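4. Budget and purchasing

The department gave us $1392 for the whole project, and the first quote we got from Bilen used up most of it on a single gripper. Killian wanted to sign right away. I didn't, and I still think the sales sheet was written for people who never have to pick up anything awkward. It promises "universal grasping" and then gives one payload number, with no word on what shape the payload was.

So before spending anything we wrote down what the arm would have to handle in a shared kitchen: soda bottles, paper cups, mugs. Rogelio argued for blocks and cylinders from the lab cabinet – cheaper, easier to repeat. Beca pointed out that nobody is going to buy an arm to tidy blocks. We settled on ordinary drinkware and charged it to the "consumables" line, which our supervisor, Dr. Powell, questioned but let through.
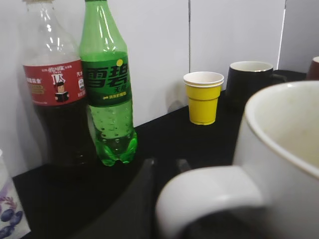
The second problem was fingers. Breltier sells a spare set for its two-finger gripper and claims a life of up to 600 cycles, without saying what a cycle is. Closing on air? Closing on a full mug? I wrote to ask and got the same sheet back. Until somebody defines it, I would budget for a spare set from day one and treat the number as advertising.

Delivery was no better. Rumwood listed the wrist camera bracket as in stock, then moved the date twice. We lost 8 days, and the plan we handed in last January had no slack for that. The fault is partly ours. Bianka had put a margin in the first draft and the rest of us took it out to make the chart look tidy.

4.1 What we would buy again

The basic gripper, yes. It was the cheaper option and we could get parts for it. The bracket, yes, from a different seller. The extended warranty, no. It excludes "contact with liquids," and a kitchen robot that stays away from liquids is not much of a kitchen robot.

4.2 What we left out

We did not price anyone's time. Resetting the table between trials is work, and a budget that shows only hardware makes automation look cheaper than it is. Any claim in this report about the arm saving labor should be read with that in mind, including the one in our own introduction – I asked for it to be softened and was outvoted.

Related reports
Choosing a mobile base on a student budget
James Lab equipment booking: a review
Used robot arms: what to check before you pay
Writing a parts list that survives the semester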